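Automated filing at Grirkex

Automated filing at Grirkex refers to the use of a two-armed robot for the storage and retrieval of paper records in the firm's open-plan office. The system was supplied by Dridholm and runs on a control package named Rurnura. It is chiefly discussed as a case of automation being added to an office that remained in use by its staff, with the existing furniture kept.

Background

Grirkex holds 2,302 box files and binders, most of them signed contracts and inspection records that clients require on paper. Before the robot was installed, filing was shared among 18 clerical staff, each of whom kept a stretch of cabinets near their own desk. Misplaced files were the most common complaint in internal reviews. A proposal to move all records to an outside store run by Bouvier was dropped on grounds of cost and retrieval time.

Operation

A request is entered at a desk terminal and placed in a queue. The robot travels to the cabinet, opens the doors, and takes out or puts back a single item. Box files are handled with both hands: one grips the file by a corner or edge and sets the angle, while the other is kept low to take the weight if required. Cabinets set beneath a countertop are the slower case, as the file has to be tilted to pass under the front edge of the top.
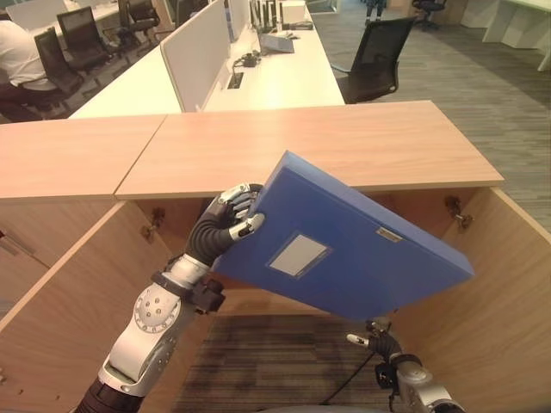 Cabinets and layout

The cabinets are of light wood with hinged doors and stand on the same carpeted floor as the desks. Both doors must be fully open before an item is moved, so each cabinet needs clear floor in front of it. Chairs left in this space are the usual cause of a halted job. The robot does not move them; it sends a message to the nearest desk and waits.

Items are laid flat on a shelf or placed on the cabinet top while another item is dealt with. Flat storage takes up more room than upright storage – a drawback noted by staff from the start – but labels can be read without the file being touched.

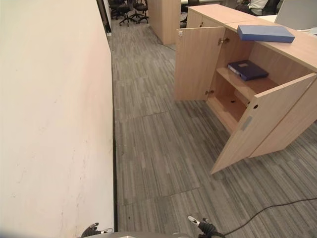 An open cabinet with a binder on the shelf and a blue box file on top.

Effects on staff

No posts were removed when the system was introduced, though two vacancies were left unfilled. Time spent on filing fell by 65 per cent in the first year, according to the firm's own records. Much of the time saved went into checking labels and correcting the index, work which had formerly been done by memory or not at all.

Miklós Kozma, the records supervisor, has described the main change as a loss of informal knowledge. Clerks who once knew where a given contract was kept now depend on the index, and an entry made in error can hide a file for weeks. Staff have also objected to the queue, in which an urgent request has no priority unless a supervisor marks it. A limit of 50 requests a day was set after complaints about movement between the desks, and larger jobs are held until Thursday evening.

Manual filing is still permitted. Any item moved by hand must be entered in the index by the person who moved it.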